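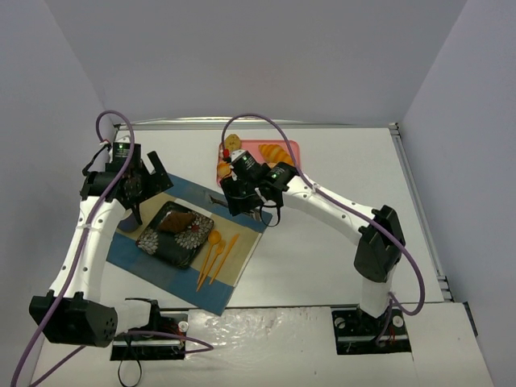 双臂工作台,摆早餐任务,右臂在托盘上方,左臂张开待命

六月,周三,Altden 车间

今天主要弄三件事:右臂的线、托盘的位置、摆盘的顺序。Lucyna 上午在,下午我一个人。

先说线。两条紫色线都从夹爪上面出来,沿白色连杆外侧往下走。上周右边那条绑得太紧,肘部弯到底的时候会扯住,手腕回零偏了一点。今天把靠近肘部的两个扎带剪掉,换成魔术贴,留出一个弯。整套动作慢速跑了一遍,没再扯。左边那条暂时没动,余量够用,但是拖在底座旁边那一段早晚要收拾。左底座下面的黑色细线也还垂在前面板外头,人走过去容易勾到,等 Ilow 那边的线夹到了一起装。

前面板的白色贴膜还是有皱,反光对顶上的相机有影响。试过把灯往后挪,好一些。Lucyna 建议直接换哑光的,我同意,先记着。

托盘。粉色托盘放在靠后的位置,里面是可颂、圆饼干和一个橙色的小东西。右臂伸过去以后,夹爪和线把托盘中间挡掉一大块,顶视相机基本看不到要抓的是什么。目前的办法是进托盘之前先停一下,拍一张,再下去。这样每次多花两秒左右,能接受。试过把托盘往前挪,结果离餐垫太近,右臂收回来的时候肘部姿态很别扭,又挪回去了。位置已经用铅笔在桌面上点了四个角,谁擦桌子请绕开。

最容易抓的是可颂,夹爪从中间下去就行。饼干最麻烦,又圆又平,夹到边上会弹开。现在让夹爪压低一点再合,速度降到原来的60%,好很多,但还没到可以放着不管的程度。

摆盘。蓝边餐垫、黑底白花的方盘,盘子里放那块棕色的点心,勺、叉、刀在盘子右边斜着并排。餐垫今天没有放正,故意歪了一点,想看定位能不能跟上。盘子没问题,餐具差一些:三件都是橙色塑料,靠得又近,识别框有时会把叉子和刀合成一个。把间距拉开以后就正常了,不过这等于绕开问题,后面还得回来改分割的阈值。盘沿的白花也误检过一次,被当成了碎屑,置信度很低,先过滤掉。

左臂的分工还没定。现在它只负责餐垫左半边,右臂动的时候它张开夹爪等着。Lucyna 想让它扶住盘子,我觉得先不急,两只手同时进餐垫区域的避让逻辑还是 Grakolby 那版旧的,只看末端不看连杆,碰过一回。改完再说。

下午连着跑了30次取放(从托盘到盘子,三种食物轮着来),失败的记在共享表里,饼干占了大头。中途停过一次,右臂报了温度警告,等10分钟后清掉,继续跑没有再报。用的还是 Ertürk 那个电源,怀疑和它没关系,更像是肘部那个姿态保持太久。停顿拍照的位置可以改得舒服一点,让肘部别一直吃力。

参数备忘:
右臂最大速度 60%
相机曝光手动,不要开自动
控制程序启动顺序先左后右,反过来右边有时连不上

还没做:
左侧紫线重新走一遍
前面板换哑光膜
避让逻辑加上连杆
饼干换一种抓法,试试从侧面推到托盘边再夹
后面和右边的金属导轨检查一下螺丝,右边那根摸着有点晃

走之前两只臂都回了停放位,总电源关了。明天谁先到,开机后先跑一遍回零,再看右边肘部的线有没有又绷起来。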